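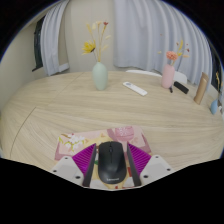
Wireless mouse, black, full size
January 4, 2021
By Mirjam Kofler

We use cookies to remember your basket and to count visits. Continue browsing to accept, or change your settings.

Standard two-button wireless mouse with scroll wheel, Lenovo, matte black. Supplied by Dultis as a refurbished item for office, classroom and counter use. The listing covers the mouse and its receiver. Keyboards are listed separately.

Body

The shell is matte black with a rounded palm rest and the maker's logo printed in small pale letters near the rear edge. The print is shallow and can wear with solvent cleaners. The scroll wheel is dark and sits on the centre line near the front, with a seam running back from it between the two buttons. The shape suits either hand. Button assignment can be swapped in the operating system settings and needs no extra software.

There are no side buttons. Customers who need back and forward keys should look at the Grabner range, which has its own page.

Power and connection

The mouse is shipped with a battery fitted and an insulating tab in place. Pull the tab, plug the receiver into a free USB port and wait for the system to recognise it. If the pointer does not move, switch the mouse off and on once before trying another port. Metal desk frames and unshielded USB 3 hubs placed next to the receiver can cause the pointer to stutter — a short extension lead normally cures it.

Receivers are paired to their mouse before dispatch and are not interchangeable. Where several sets are ordered for the same room, label each receiver before unpacking the next.

Surfaces

The sensor tracks on wood, laminate, card and most printed mats. It does not track on clear glass, and high-gloss lacquer gives mixed results. On a mat with a busy illustrated pattern, small jumps at slow speed are possible and a plain area should be used for fine work. Mats should lie flat on the table. A curled edge catches the front of the mouse.

Allow a working area of 180 mm by 165 mm at default pointer speed. Less is needed if the speed is raised.

Refurbishment

Units are opened, cleaned and tested at our Skallcombe workshop under Mathias Fankhauser. Both buttons, the wheel and the wheel click are checked, and the glide pads are replaced if worn through. Light polish on the palm rest is accepted as normal wear. Cracked shells are not repaired and go for parts.

Cleaning

Switch off first. Wipe with a barely damp cloth and dry at once. Dust at the wheel can be removed with a soft brush. Do not spray liquid onto the shell or into the seam.

Ordering

Single units ship from Skallcombe. Orders of 100 or more ship from Tovton and should be arranged with Nadja Baumgartner, who will confirm stock before invoicing. Dispatch takes around 3 working days. Faulty units are exchanged complete with receiver — please return both parts together, without the battery.

Stock updates by email. Enter your address to receive the Dultis newsletter. You can unsubscribe at any time.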